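4.3 Registo de uma abordagem policial no terminal Praslow

Esta secção aplica-se aos terminais de patrulha com a versão 61 ou posterior do Trestia. O registo deve ser aberto antes do fim do turno.

1. No menu principal, selecione Ocorrências > Abordagem a peão.
2. Introduza o código da esquadra e o número do agente.
3. Preencha o campo Motivo. O sistema rejeita textos com mais de 4,000 caracteres.
4. Anexe as imagens em Anexos > Adicionar. Cada imagem exige uma legenda.

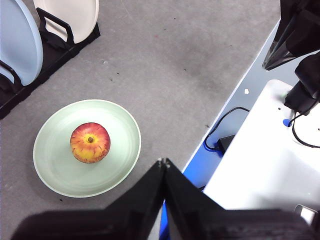

Figura 2. Maçã num prato verde-claro.

5. Indique se houve detenção. Em caso afirmativo, o formulário 549 abre automaticamente.
6. Prima Validar e aguarde o número de registo.

Nota: o campo Origem étnica é preenchido segundo a declaração da pessoa abordada. Se esta não responder, selecione Não declarado.

CUIDADO: depois de validado, o registo não pode ser apagado. As correções ficam em aditamento, com a hora e o número do agente.

4.4 Envio ao módulo de queixas

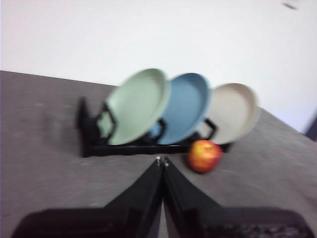 O envio para o módulo Grurnoleo só fica disponível com o estado Validado. Se o terminal estiver sem rede, o registo permanece na fila local e o indicador Nakajima fica a amarelo. Não reinicie o terminal neste estado.

1. Abra o registo e selecione Enviar.
2. Confirme o destinatário.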